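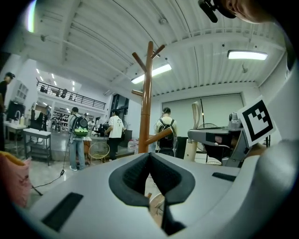
HOME & LIVING – COMPANY NEWS

Jonach opens Sungate hall with a furniture line for the corner by the door

SUNGATE, March – I've been making furniture under the Jonach name for 15 years, and in all that time the question I get most is where to put the coat. So I'm very happy to say that our new line, Fullora, goes on sale this month at our hall in Sungate, and it's all about that one messy corner of the house!

The heart of it is a tall wooden coat rack. You'll find one standing out on the floor of the hall, with its hooks spreading out toward the top and more pegs lower down (I wanted a spot a kid can reach without climbing on something). It sells for $141, and it goes together with one hex key.

We drew 5 versions before I stopped fussing with the angle of the pegs. The early ones were too flat and my own bag kept sliding off – very annoying when you're the one who made the thing. The pegs are short now, and they tip up enough to hold a bag by its strap.

Then there's the big round basket. I like it right at the foot of the rack, where scarves and hats get dropped anyway, so you may as well give them a place to land. Ours has a wide rim, easy to grab with one hand when you're running the vacuum. And for putting on shoes we have the wire chair, with a round seat and thin metal legs. It weighs very little and you can hook it with a foot and drag it over.
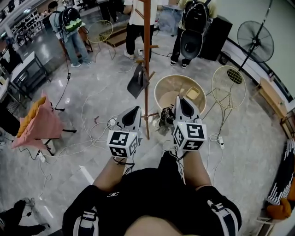

Aryee, the shop that will carry Fullora outside Sungate, told us its customers had been asking for a rack that stays put with a loaded backpack on one side, and that it plans to set up the rack and basket together in its front window.

The hall is open from 10 in the morning. Come in with your heaviest bag and hang it up, please, I mean it. Orders placed in March ship in 2 weeks, and spare pegs can be picked up at the desk.

Press contact: Jonach, Sungate hall, front desk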